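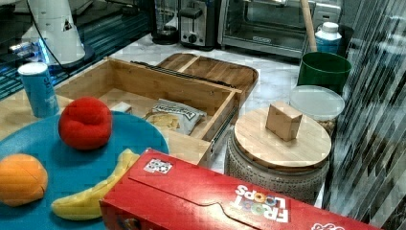

4 Setting up and looking after the counter cell

4.1 Scope

This chapter covers the Droletti cell at the Minville site: mounting checks, cable routing, tool alignment and the wrist camera. Control software is dealt with in chapter 5. All work was carried out with the arm in hold and the stop button within reach.

4.2 Tool alignment

The tool axis must be square to the counter before any teaching is done. The arm was driven to the reference pose over the cutting board, with the gripper pointing down and empty, and the axis was checked with a set square on two sides. The first check showed an error of 2 degrees. The wrist flange bolts were slackened, the adaptor plate was turned back to its mark and the bolts were tightened in a cross pattern. The check was then repeated from the start.

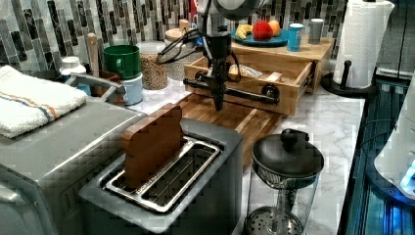

Figure 4.1: Gripper pointing down over the board, nothing held.

The board serves as the reference surface. Moving the board means the reference height has to be taught again.

4.3 Cables

The original routing followed the maker's drawing and pulled tight whenever the wrist turned towards the tray. A longer service loop was made up and tied back at the forearm, leaving roughly 200 mm of slack at the wrist. The loop should be looked at before each session. Ties are to be cut and replaced if the sleeve has slipped; they should not be pulled tighter.

The longer loop has one drawback. With the gripper low over the fruit plate, the cables pass over the right edge of the board, so tall items must be kept off that side. 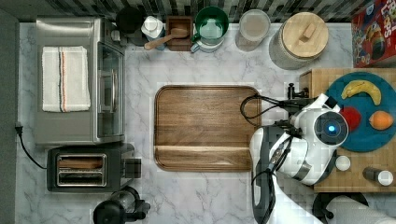
Page 17

4.4 Routine care

Finger bolts are checked every Thursday. The fingers come off for cleaning and are changed after 2,000 grasps, as logged by the controller. Grease is applied at the finger slides only. Joint housings are wiped down and not opened.

4.5 Wrist camera 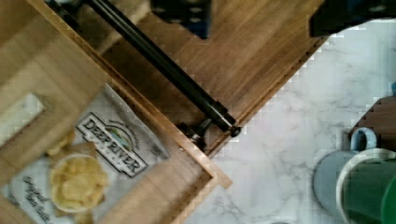 Minville Mechatronics Project Group

The camera bracket was set so that the fingers enter the view at the top edge only. In the drawer position this leaves the lettering on the crisp bag clear, and DEER RIVER was used as the focus target. The Zhong bracket has a single clamp screw, and it worked loose twice in May. A spring washer was fitted under the head. Hand-eye calibration must be repeated whenever this screw is touched, and the new values copied to the Proltlow folder before the arm is released from hold.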